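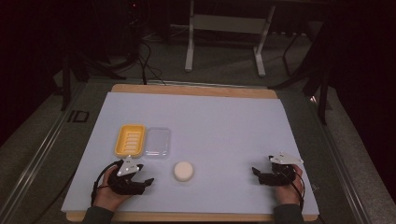

## Returns are changing at the Grastham shop

Many of you wrote in over the spring to tell us that sending something back to us was a bit of a chore, and you were right, so we've spent a good part of July sorting it out. Starting with your next order, the return label will already be tucked inside the parcel, and you won't need to email Géza and wait for him to get back to you (he does miss the chats, he says, so do still write if you feel like it!).

You now have six weeks to change your mind, up from three. Refunds go out within two working days of the parcel reaching us, to whichever card you paid with. Opened items are fine too, as long as all the parts come back together.

We've also moved our deliveries over to Flusar, a smaller carrier that Roel Prins used for years at his old job and never stopped talking about. They let you pick an evening slot up to 7 p.m., and they'll leave things with a neighbor if you tick the box at checkout. Orders placed before the switch will still come with the old carrier, and your old tracking link will keep working until they arrive.

Questions about a return already on its way to us should go to Béla Halász at the shop desk, mornings if you can manage it.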